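Brirley Home Recording Kit
Section 4: Setting Up for Your First Vocal and Guitar Session

By now you should have the Brirley interface plugged in and the Rirodis software installed on your computer. Great! This section takes you from a silent screen to a finished first take, and it's the part most of our singers and players enjoy the most. Set aside an evening for it, tune up, and have a song ready that you know all the way through.

You will need:
The Brirley interface and its USB cable
The vocal microphone, stand and pop filter
One microphone cable and one instrument cable
Closed-back headphones
Your guitar, with strings that have had a day or two to settle

4.1 Choosing where to sing

1. Walk through the room you plan to use and clap once every few steps. Listen for a quick metallic flutter after the clap. Where the flutter is weakest, you've found a good place to stand.

2. Put the microphone stand there, with the back of the microphone facing the noisiest thing you can't switch off (a refrigerator, a street, a computer fan).

3. Keep yourself at least an arm's length from any bare wall. Carpet underfoot is a real friend to a singer, and so is a full closet or a heavy curtain behind you.

4. Sing a verse out loud, with no microphone, facing four different ways. One of them will feel easier on your voice. Trust that feeling and turn the stand to match! 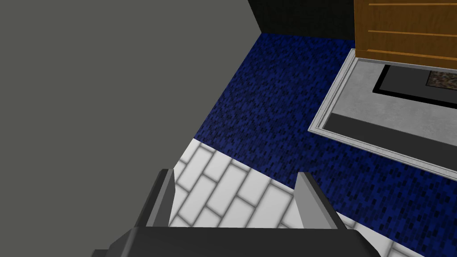 Jana Gerlach wrote in to say that she skipped step 4 for months and then tried it with a waltz she'd been fighting with: "I turned my back to the window and suddenly I could hear my own low notes. I stopped pushing. Same song, same key, and I got through all three verses. Please make that step bigger in the next edition."

We haven't made it bigger, but we have left it in its own paragraph.

4.2 Connecting the microphone and guitar

1. Turn the headphone knob and both input knobs all the way down.

2. Plug the microphone cable into Input 1. Push until it clicks.

3. Plug the instrument cable into Input 2 and then into your guitar. If your guitar has no pickup, leave Input 2 empty and go to 4.5, which covers recording voice and guitar with a single microphone.

4. Press the 48V button. The light beside it glows red. Wait a few seconds for the microphone to wake up.

5. Put on your headphones and bring the headphone knob up slowly.

CAUTION: Always press 48V off and turn the headphone knob down before you pull out a microphone cable. The pop can be very loud, and it goes straight into your ears.

NOTE: Input 2 has a small switch marked LINE/INST. Set it to INST for guitar, bass or lap steel. On LINE, your guitar will sound thin and faraway.

4.3 Setting your levels

Setting levels is where a home recording starts to sound like a record, and it only takes a few minutes.

1. Open Rirodis and choose New Song, then Voice + Guitar. Two tracks appear, already named.

2. Sing the loudest line of your song. The real loudest line, the way you'd sing it at the end of a good night! Turn up the Input 1 knob until the meter reaches the yellow area and stays out of the red.

3. Do the same with the guitar on Input 2, strumming as hard as you will in the last chorus.

4. Now sing and play together. Most people get louder when they do both, so you may need to bring each knob back a little.

5. Write the two knob positions on the card in the lid of the box. Future you will be grateful.

NOTE: A quiet recording can be turned up later. A recording that went into the red stays crackly, and there's no button that fixes it.

4.4 Cleaning up the low end

Voices recorded up close pick up rumble from feet, trucks and stand bumps. Rirodis has a simple filter for each track, and we love what it does for country and folk vocals.

1. Click the voice track and open Tone.

2. Drag the Low Cut slider upward while you listen. Stop when the voice starts to lose its warmth, then back off slightly.

3. If the voice sounds boxy, as if sung into a shoebox, find the middle slider, set it to 500 Hz and pull it down two notches. For a deeper voice, try 370 Hz first.

4. If the guitar honks in the same range, set its middle slider to 800 Hz and take off one notch. Pulling the same spot out of both tracks tends to leave a hole, so keep them apart.

5. Switch the whole Tone panel off and on a few times. If you like it better off, leave it off. Plenty of fine recordings have no filter on them at all.
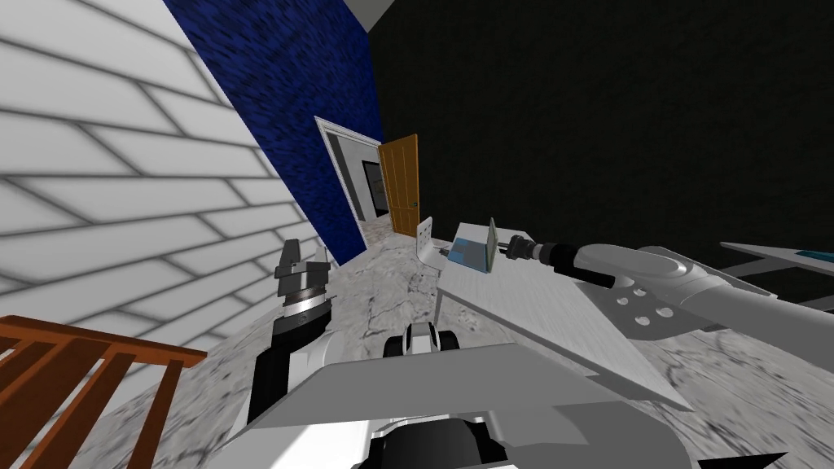 Fig. 4-2. Interior with door open.

4.5 Using one microphone for everything

Singing and playing into one microphone is the old way, and it's still wonderful — you mix the song with your body.

1. Lower the stand so the microphone sits level with your collarbone.

2. Tilt it slightly down toward the place where the neck meets the guitar. Don't aim at the sound hole, where the bass builds up.

3. Record one verse. Too much guitar? Raise the microphone a couple of inches. Too much voice? Lower it, or lean back.

4. Change one thing at a time and say out loud what you changed at the start of each take, so you can tell them apart later.

4.6 Saving and sharing the take

1. Choose File, then Save Song As. Add the key and the tempo to the name.

2. To send a rough mix to bandmates, choose Share and pick Purneo. They can listen and leave notes tied to a spot in the song, without installing anything.

3. To keep a full-quality copy, choose Export and select WAV.

If Rirodis shows message 2953 while you record, the interface has lost its connection. Save the song, reseat the USB cable at both ends and restart the program. Your take up to that point is kept in the Recovered folder.

Go on to Section 5 to add a harmony part.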